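Wastley counter cell: setup and upkeep notes

README, last revised 26 Apr 2024 by Junhao Tang

Hi! If you've pulled the Wastley data and want to know what kind of machine made it, or if you've been handed the keys to the cell and want to keep it alive, you're in the right file. I look after the arm, the gripper and the fixed camera. The training code has its own README and I stay out of that one as much as I can.

What's in the release

1,572 episodes of one arm picking things up from a kitchen counter and putting them down somewhere else on it. 938 of them are snack bags and other soft packaging, and the rest are jars, bottles, tubs and glasses. Each episode folder holds the fixed camera video, joint positions, gripper width, a short text instruction and a pass/fail flag that I set by hand (so if you disagree with a flag, it's me you disagree with).

The early episodes went through the old calibration. They're in the folder called jivside_old and I'd leave them alone unless you enjoy pain. Everything else is in jivside.

The arm

It's a Franka Emika arm on a wooden stand. I know, everybody asks about the wood. We had a metal pedestal first, and it was lovely and stiff, but it put the base too high for the counter and I spent a month fighting elbow configurations. The stand is lower and I can shift it on my own with a bit of swearing. The price is that the bolts work loose. I put a wrench on all of them every Wastley session before power goes on, and if even one turns, I redo the calibration check further down.

The black cable along the arm is held with hook-and-loop straps. Leave slack at the wrist! We lost most of an afternoon in November to a gripper that kept dropping its connection, and all it was was a strap somebody (me) had pulled too tight, so the plug got a tug whenever the last joint rolled past a certain point. Now I roll the wrist end to end by hand in guiding mode and watch the cable the whole way before I sign off on it.

The gripper and fingers

Parallel gripper, black fingers, nothing exotic. The fingers come from a batch we ordered from Honitz and they do wear. What you notice first is glass jars sliding down a little during the lift, long before anything looks wrong on the finger itself. My habit is to swap the pair after 600 grasps and write the swap into fingers.csv, and you can join that file to the episodes by session number if you want to see whether wear matters for your work. I'd love to hear if it does.

After a swap, always home the gripper. Always. The width reading comes back slightly off otherwise and the grasp check will happily tell you it's holding a bag when it's holding air. Eleven episodes... sorry, 11 episodes in session khan_b have that problem. I've left them in and marked them width_bad.

Snack bags are the hard part and the reason this dataset exists. They crumple, they shine, and the place you want to grab moves as soon as you touch it. We come down from above and pinch the top of the bag, with the closing force turned well down from what we use on the jars. If you turn the force up the bag squirts out sideways, and if you turn it down too far it slips on the way up. The settings I ended up with are in grip_soft.yaml and please copy them before you edit them.
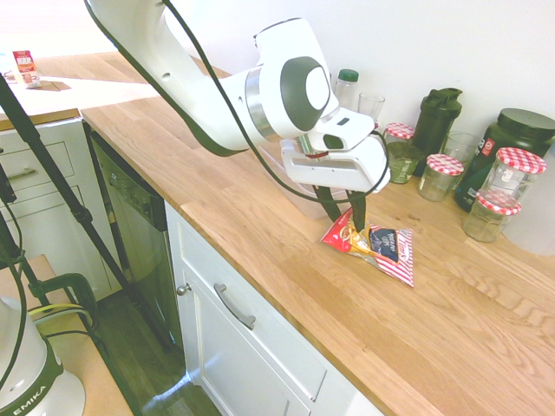
Crumbs are a maintenance item too, by the way. Bags leak, and the crumbs get into the finger rails. I use a dry brush first, then a slightly damp cloth on the finger faces, and I let them dry before closing. No solvent on the pads, and no compressed air into the gripper body (it only pushes the stuff further in, ask me how I know).

Camera and stands

Stands get kicked. It's just what happens when you put legs on a floor that people walk across. I've put tape on the floor where the feet go, and there's a reference shot in the calib folder to compare against. Open the live view, flip between the two, and nudge until the counter edge lines up. If you can't get it to line up, stop nudging and run the full calibration.

Calibration check

1. Bolts on the stand, then brakes off.
2. Clear the counter and lay the calibration board flat on it.
3. Run check_khan.py. It moves the arm through a short set of poses, slowly, so stay near the stop button but keep your hands off the counter.
4. Read the number at the end. Green means go, yellow means do it again, red means full calibration.

I do this at the start of a session and again after lunch. The Khan script was written for our earlier cell and still prints the old cell's name in its banner. Ignore the banner.

Known problems

Clear glasses and bottles have poor depth, so anything depth-based will struggle with them. Lighting changes through the day, and I haven't corrected for it. Some instructions say "jar" when there are several jars on the counter, and the arm went for whichever one the operator had in mind. I'm slowly rewriting those.

Also, sessions recorded before the strap fix may have short gaps in the gripper channel. The loader fills them with the last good value and sets gap to 1.

Getting in touch

Open an issue with the episode number and the session name, and please attach the log file as well. Hardware questions come to me. If you're building something similar and want the drawing for the stand, just ask and I'll send it over, pencil corrections and all.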